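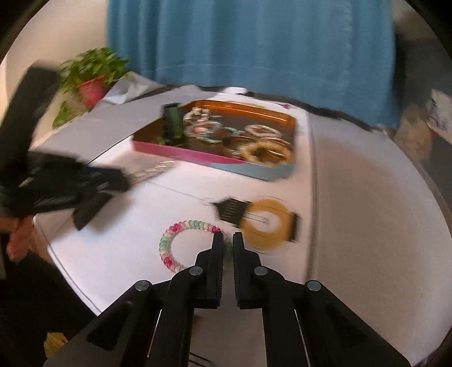

Notebook 3, p. 92

October. Second trial of the linen dye, madder on the heavier cloth from Treson. Weighed out 500 g dry fabric and scoured it in the big pot with soda ash, at a low simmer through the morning. The water came out the color of weak tea, so I changed it and went again. Heriberto thinks one scour is enough for this cloth. I don't, going by the blotches on the last batch.

Alum mordant after lunch. Left it soaking while Sieglinde and I sorted the sample cards. Cards from the Selent batch are missing their backs, so we can't tell which had the chalk added. Will have to treat them all as unknown.

Dye bath started 2:15. Kept it under 70 C with the lid off. Stirred every ten minutes, turned the cloth over each time. Color took slowly at first, then faster once the bath passed 60.
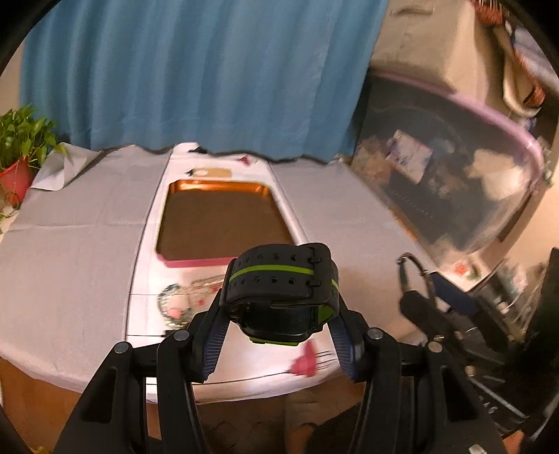 Photo: Lertchai Chareonsuk

Pulled the first strip at 3:00. Orange, a bit flat. Second strip at 3:40 is closer to brick and I like it better. Left the rest in to cool overnight.

Abelardo asked if we can do a 900 g load in the same pot. Probably not, the cloth was already crowding at the sides. Torvik has a wider one we could borrow.

To do:
Rinse and dry in the shade, no soap until next week.
Cut a strip for the light test, cover half with card.
Order more alum, about two bags.
Ask Arsen whether the tap water at his end is harder than ours.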